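Counting the Whole Cost of a Two-Arm Workcell

A purchase price is the easiest figure to obtain and the least useful one to plan with. The operations office at Barkano reviewed its first year with paired robot arms and found that the quotation had told it very little about the budget.

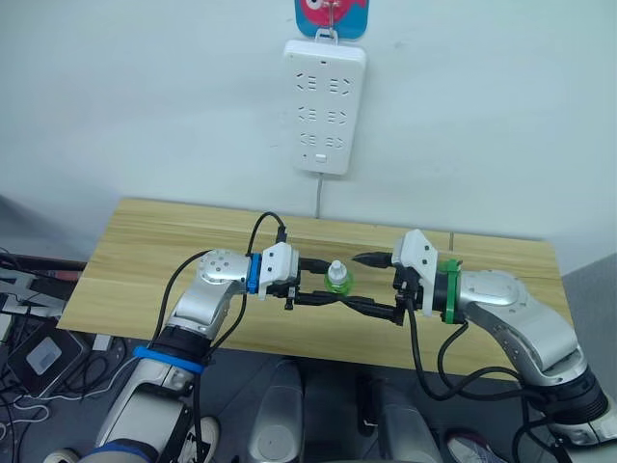 What the quotation leaves out

The Barkano bench program began in July with a modest aim. The company packages and relabels small bottles for regional laboratories, and it wished to learn whether two arms working across one table could take over part of the handling. Three suppliers were invited to bid. Gravska and Zokemden submitted complete proposals; a third withdrew before the site visit.

The two proposals looked much alike on the first page. Each offered a matched pair of arms, a gripper for each arm, a controller, and a period of support. The differences lay further back, in the schedules of exclusions. One bidder treated cabling as part of the installation and the other listed it as a customer responsibility. One included spare gripper fingers. Neither included the table, the electrical work, or the hours that the company's own staff would spend on preparation.

When these items were added, the order of the two bids was reversed. The finance office has since required that every proposal for automated equipment be restated on a common form before prices are compared. The form is 6 pages long and asks the bidder to mark each item as included, optional or excluded. Blank entries are returned.

Furniture, power and floor space

Buyers new to this equipment tend to give their attention to the arms and to leave the surroundings for later. The surroundings deserve a budget line of their own. At Barkano a plain wooden table was accepted for the trial stage, with the wall behind it kept clear apart from a small sign and the power strip. A permanent station will need something more rigid, and the planning team has set aside 781 dollars per table for that purpose.

Power should be settled early. A strip with six outlets appears generous on the day it is mounted, but a bench of this kind also has chargers, lights and a computer to supply. The company now asks for a written list of every device and its plug type before an electrician is called. Where equipment comes from more than one country, outlets that accept several plug patterns save a good deal of trouble with adapters.

Cable management is the item most often cut from a first budget and most often restored in the second. Arms need slack in order to move, and that slack has to go somewhere. Cables that loop over a gripper or hang below a joint should be checked through the full range of motion, and those that reach the floor should be routed away from the places where people stand. Barkano allows 500 dollars per station for channels, clips and sleeves. The sum has been sufficient so far.

Colored bands are a small expense of another kind. A blue ring at one wrist and a green ring at the other allow staff to say which gripper they mean without pausing to agree on whose left is intended. The maintenance log uses the same two colors.

Planning for the shared middle

Two arms at one table cost more than twice the effort of one. The difficulty is in the space between them, where the fingers of both grippers may cross a short distance above the surface to reach a single bottle. Programming and supervision time should be estimated for that shared area separately. In the Barkano accounts, staff time during the first year came to around 1104 hours, and the larger part was charged to tasks in which both arms were active.

Gripper fingers belong under consumables. They are replaced according to use, and a finger shaped for one container may be poorly suited to the next. The company keeps a set for each bottle type it handles and orders replacements with the quarterly supplies – a practice borrowed from its older labeling line, known in the building as Pinto.

Support and the second year

Support contracts are commonly priced as a share of the purchase and renewed without discussion. A closer reading is worthwhile. The buyer should establish who pays for shipping when a joint is returned, whether a loan unit is provided, and whether software updates continue after the contract lapses. Barkano chose the Zokemden proposal in part on the second of these points, as a pair of arms is of limited value when one of them is away for repair.

The company has also changed the way it divides approval. Funds for a new station are released in two portions, the first covering equipment and site work, the second covering training, spares and the first round of changes to the layout. Department heads objected at first that this slowed their projects. The second portion has nevertheless been drawn in full for each station approved to date.

Requests for the coming budget cycle must reach the operations office by 25 September 2019, with the common form attached and the floor plan signed by the department concerned.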